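Mosden Barasa – cabeça a válvulas de 50 W para guitarra

Imprimir
Enviar por e-mail

A Barasa é a cabeça de dois canais da Mosden, feita para bandas de metal que tocam ao vivo com duas guitarras e precisam de um som definido a volume alto. Trabalha com válvulas no pré-amplificador e na potência, tem loop de efeitos em série e uma saída de linha separada para a mesa. Vende-se sem coluna.

Preço: 2.722 €, com IVA incluído. O pedal de comutação e a capa vêm na caixa. O cabo de coluna é vendido à parte.

Para quem serve

O primeiro canal é limpo e continua limpo até bastante acima do meio do volume. Serve para introduções dedilhadas e aceita bem um pedal de chorus ou de eco. O segundo canal é o motivo pelo qual a maioria das pessoas compra esta cabeça. Tem muito ganho, graves apertados e um ataque rápido, com pouca compressão nas posições mais baixas do botão. Com a palheta em abafado, as notas param quando a mão pára.

Quem procura um som de anos setenta, mais aberto e solto, fica melhor servido com outro modelo. O segundo canal da Barasa pode ser baixado até um crunch ligeiro, mas perde corpo e o volume cai. Para ensaios em casa também não a recomendamos. O master é progressivo e permite tocar baixo, só que a secção de potência precisa de algum volume para soar como deve.

Canais e controlos

Canal 1: volume, graves, médios, agudos e um interruptor de brilho.

Canal 2: ganho, graves, médios, agudos, volume e um interruptor de graves com duas posições. A posição «tight» corta antes da distorção e é a que vem ligada de fábrica. A outra deixa passar mais graves e funciona melhor com afinações normais do que com afinações descidas.

Secção comum: presença, ressonância, master e segundo master. O segundo master é chamado pelo pedal e usa-se para os solos. Convém regulá-lo durante o ensaio de som, com a banda toda a tocar, porque sozinho no palco qualquer aumento parece suficiente.

Os dois canais têm equalização independente. Na versão anterior partilhavam os agudos, o que obrigava a escolher entre um limpo baço e uma distorção áspera. Quem ainda tem uma dessas cabeças pode pedir à oficina o valor de uma alteração ao circuito, mas o trabalho raramente compensa.

Portas de ruído

A Barasa traz uma porta de ruído interna que atua só no canal 2. O botão do limiar está no painel traseiro, ao lado do loop. Todo para a esquerda, a porta fica desligada. Entre as nove e o meio-dia corta o zumbido nas pausas sem comer o fim das notas longas. Daí para cima fecha depressa e só tem interesse em ritmos muito cortados.

Se já usa uma porta de ruído externa, desligue a interna. As duas ao mesmo tempo provocam cortes a meio das frases.

Ligações no painel traseiro

Entrada e retorno do loop de efeitos, em série, com interruptor de nível
Saída de linha equilibrada, com simulação de coluna e desconexão de massa
Duas saídas de coluna de 8 ohms
Uma saída de coluna de 16 ohms
Tomada do pedal de comutação
Ponto de medição do bias, com ajuste individual por válvula

A saída de linha é tirada depois do transformador e responde ao master. Se o técnico de som pedir um nível fixo, regule primeiro o volume em palco e só depois o ganho na mesa. Para gravar um concerto, aconselhamos a usar a saída de linha em conjunto com um microfone na coluna e a guardar as duas pistas em separado. A simulação é curta nos agudos e mistura bem por baixo do microfone, mas sozinha soa um pouco fechada.

Características

Potência: 50 W
Válvulas de potência: duas EL34
Válvulas de pré-amplificação: cinco 12AX7
Largura: 69 cm
Peso: 22 kg sem capa
Caixa: contraplacado de bétula, revestimento preto texturado
Painel frontal: alumínio escovado
Cabo de alimentação: destacável

Com este peso, a cabeça deve ser transportada por duas pessoas ou num flight case com rodas. A pega superior aguenta, mas foi pensada para deslocações curtas entre a carrinha e o palco. As pegas laterais são embutidas e não impedem a entrada no case.

Coluna recomendada

A Mosden desenvolveu a Barasa com a coluna Skatell de quatro altifalantes, fechada, de 16 ohms. É a combinação que temos montada na loja. Com uma coluna aberta atrás perde-se o grave que empurra o riff e sobra médio, o que pode dar jeito a quem toca a segunda guitarra e quer ficar noutro lugar da mistura. Temos clientes que usam uma Skatell fechada de um lado do palco e uma aberta do outro, com duas cabeças iguais, e o resultado é bom.

Ligue sempre a coluna antes de ligar a corrente. Use cabo de coluna, nunca cabo de instrumento.

Manutenção

As válvulas de potência devem ser verificadas uma vez por ano em uso regular, ou antes de uma digressão. O ponto de medição do bias permite fazê-lo sem abrir a caixa, com um multímetro e uma chave de fendas pequena. O manual indica os valores. Se não tem prática, traga a cabeça à oficina. Stella Makokha faz a verificação no mesmo dia, desde que a entrega seja feita de manhã e não seja preciso encomendar peças.

Deixe a cabeça em standby durante um ou dois minutos antes de tocar e espere que arrefeça antes de a fechar no case. As grelhas de ventilação de cima e de trás não podem ficar tapadas. Não pouse bebidas em cima do amplificador.

A garantia é de três anos para o amplificador e de seis meses para as válvulas. Alterações ao circuito feitas fora da oficina anulam a garantia.

Acessórios

Pedal Rilanine de três botões: canal, segundo master e loop. É o mesmo que vem na caixa e pode ser comprado à parte como reserva. O cabo é destacável, o que ajuda, pois é quase sempre o cabo que avaria primeiro.

Conjunto de válvulas de substituição: duas EL34 emparelhadas e cinco 12AX7 escolhidas na oficina. A primeira posição do pré leva uma válvula com baixa microfonia, marcada a verde.

Flight case com rodas: feito por encomenda. As encomendas entregues até ao fim de outubro saem antes do Natal.

Disponibilidade

Temos a Barasa em stock e em demonstração. Pode trazer a sua guitarra e os seus pedais para experimentar com volume – basta combinar a hora, para não coincidir com aulas na sala do lado. Aceitamos retomas de cabeças a válvulas em bom estado, depois de vistas na oficina. Não fazemos avaliações por telefone.
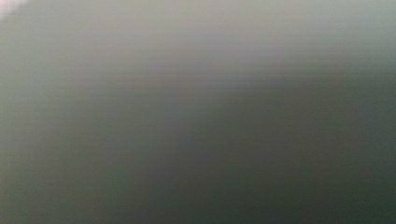
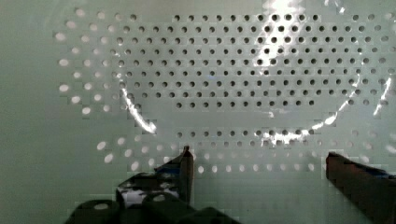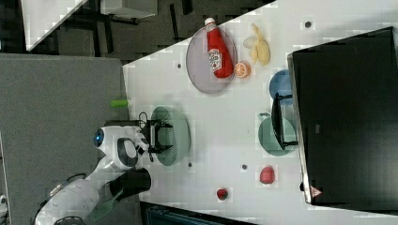
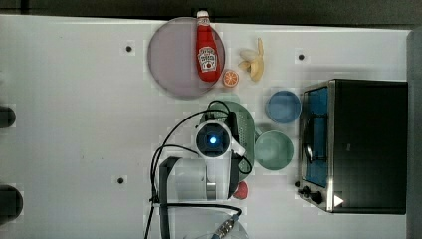 Posso ligar duas colunas de 16 ohms à Barasa?

Pode, usando as duas saídas de 8 ohms, uma para cada coluna. As saídas estão em paralelo e as duas colunas juntas apresentam 8 ohms ao amplificador. A saída de 16 ohms fica reservada para uma única coluna e não deve ser usada ao mesmo tempo que as outras.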